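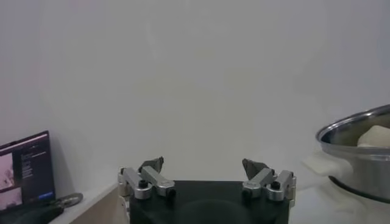

Unathi Zwane objects to my first version of this list, and says that a gripper which opens on its own over a steamer should be a stop item and never a "watch" item. I changed it. Item 4 is now a stop item, and the comments under it are longer than before.

Inspection checklist, bun steaming cell, Vinside test kitchen
Revision after the fault of May 2024
Filled in by: Jacobus Modise
Arm controller: Nerico. Gripper: Mosell, two fingers.

What went wrong, in short: at cycle 1,354 the gripper was holding the glass lid over the pot when the fingers opened without a command. The lid fell back on the rim and slid. It did not break. The arm did not stop, it continued its path with nothing in the fingers, and the screen still showed "holding". I pressed the stop button by hand. There was no injury.

1. Emergency stop
Pressed from the operator side: OK.
Pressed from the laptop side: OK, but the button was partly behind the laptop lid when the lid is tilted far back. I moved the button to the front edge of the table.

2. Power and air
Not applicable for air, the gripper is electric.
Power plug at controller: OK.
Plug at wrist: NOT OK. The locking ring was not turned to the end. I could move it with two fingers. I think this is the main cause, but please read item 4 also.

3. Finger links and screws
All screws checked with the small driver. One screw on the left finger was turning a little before it became tight. I put a paint mark on it, so at the next inspection we can see if it moved.
Links move free, no noise.
Tips: some wear on the inside faces. Acceptable for now. Order a new pair from Fortin before July.

4. Loss of grip (STOP ITEM)
Test: close the fingers on the test block, open the wrist plug, and look at what the arm does.
Result first time: NOT OK. Arm continued to move.
Result after change of setting: OK. Arm stops and the screen shows the fault.
Comment: the setting "ignore gripper timeout" was on. It was put on when we had many false alarms in the first weeks, and it was not put back. I am one of the people who had the password, so this is also my mistake. From now the setting must be written on the paper by the controller every time somebody changes it, with name.
Comment 2: if this test fails, do not run the cell, also not in slow speed.

5. Lid handling
Path height over the pot rim: OK.
Speed with lid: was 57 percent, now reduced until item 4 has passed at 7 inspections.
Lid glass, look for chips at the edge with a lamp: OK. I ran a dry cotton cloth around the whole edge and it did not catch. 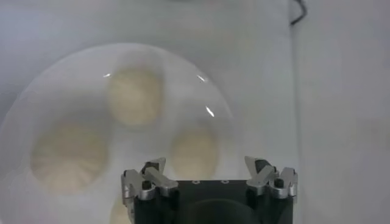 The lid must also be checked for steam on the inside. When there is much condensation the water runs to the edge and the tips can lose hold even when the gripper is in perfect condition. We did not have this in the fault, I believe, because the log shows the motor current going to zero at once and not slowly. But it is a real risk and it was missing from the old list.

6. Cloths and loose items
Keep cloths out of the path of the fingers. A cloth can be pulled with the lid, and the hot pot can come after it.
Result: NOT OK at first visit, corrected.
Comment: the liner cloth may be used, but fold it away from the arm side before you press start.

7. Hot surfaces
Gloves at the cell: OK, two pairs.
Sign "hot": missing. I printed one, it needs plastic around it.
Nobody puts a hand in the pot when the arm has power. This is also for tasting.

8. Cables
Wrist cable has enough length at full reach: OK.
Cable ties: one replaced.
Laptop charger should not cross the walking side. Corrected.

9. Log
Counter at the end of this inspection: 1,825. The fault stands at 1,354, so the cell made many cycles after it before a full inspection was done. This is too late. Unathi wrote it in the margin with a red pen and she is right. After any loss of grip, the inspection comes first and the next cycle after.

Open points
Locking ring on wrist plug: ask Mosell if a ring with a click exists for this model.
Plastic for the sign.
Second person to learn the test in item 4. At this moment only I do it.

Result of inspection: may run, reduced speed, operator present at all times.

J. Modise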